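Sunday, March 1, 2020

So I finally did the thing I've been threatening to do since last June, and spent a whole weekend teaching a robot by steering it around myself. A simulated robot, I should say. I don't have the money or the kitchen space for a real one, and my downstairs neighbor already thinks I'm running a machine shop up here.

Some background for those of you who only read the sourdough posts. The way I'm doing this, you don't write out the moves in code. You drive the arm through the job yourself, over and over, and save every run. Later a program chews through the whole pile and tries to copy you. Which means it copies *you*, including the part where you wander off to the left for no reason and then come back. I did not appreciate this until I watched my own runs played back at double speed. I drive a robot like I park a car.

My setup is a hand-me-down controller called the Tridon, which has a stick for sideways and forward, a second stick for the wrist, and a trigger for the fingers. Borghild Halvorsen mailed it to me when she upgraded (thank you, Borghild!!) along with a sticky note that just read "go slower than that." I taped it to my monitor. She was right before I'd even plugged the thing in.

The recording software is Weta, and I have mixed feelings. Saving a run is one key, lovely. Throwing a bad run away is three menus deep, so for most of Saturday I kept bad ones I should have tossed. If you try it, go into the settings first and map "discard" to something you can hit with your elbow. Also turn off the beep. Please turn off the beep.

My goal was 300 saved runs by Sunday dinner. I picked small everyday things on a table as my practice scene, and my first thought was that small things would be easy. Small things are awful! A pencil is about the meanest object I could have chosen. It's skinny, so you have to come down square over it, and from most angles you can't tell whether the fingers are on either side of it or both on the same side. I had whole stretches of confidently closing on nothing.

What helped was flipping between views. For the first few hours I drove only from the wide one, the view from across the room, because it felt natural, like standing there watching. But you lose all your depth near the table. The close-up from down by the fingers is disorienting at first (everything's huge, you can't see where you are) but once I was within a hand's width of the table I quit using anything else. My routine now is wide view to get over there, side view to judge the height, close view for the last little bit.

The other thing was learning to stop. Just stop, above the object, take your thumbs off, look, and then go down. It adds a second or two to each run and I lost far fewer of them. I asked on the Salach forum whether all that hovering would teach the robot to hover too, and the answers were split between "yes, obviously" and "yes, but who cares." Fair enough. I trimmed the longest pauses afterward and left the rest in.

Three views with the pencil, which has given me more grief than everything else put together:
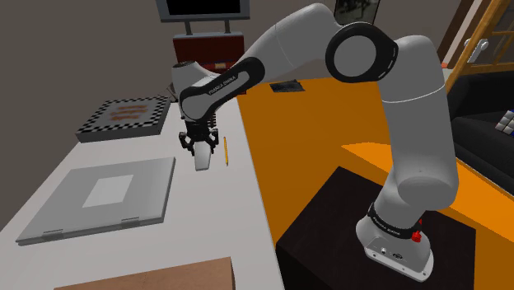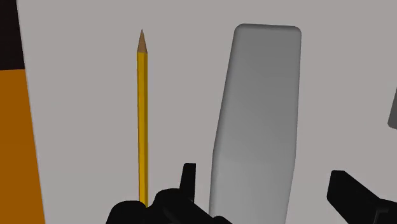
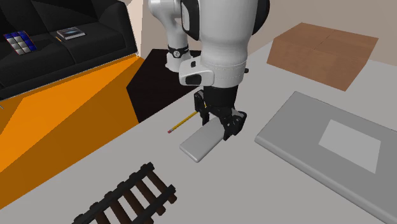 Anyway, the numbers. I did not make 300. I got to 300 *attempts* a little after lunch today, and then I went back through them with a cup of tea and a cold heart, and a lot of them had to go. I'm not going to say how many. I'll do another evening or two this week, in shorter sessions, because my thumbs were mush by the end and the late runs look it. You can see me getting sloppy on the playback, big swoopy curves where the morning ones were nice and straight.

Then comes training, which I'm going to try with the Khokhar scripts, mostly because their instructions are written for people like me who need to be told which folder to be in. My laptop says it'll take all night. I've cleared a spot for it by the window so the fan noise doesn't wake me up.

If any of you have done this with a mouse, or with one of those arms you hold and move by hand, I'd love to hear how it compares. Borghild swears by the hand-held kind and says sticks make everybody drive in right angles. She may have a point. I've got 6 runs set aside that I'm really proud of, and I'm sending her those first, before she asks to see the others.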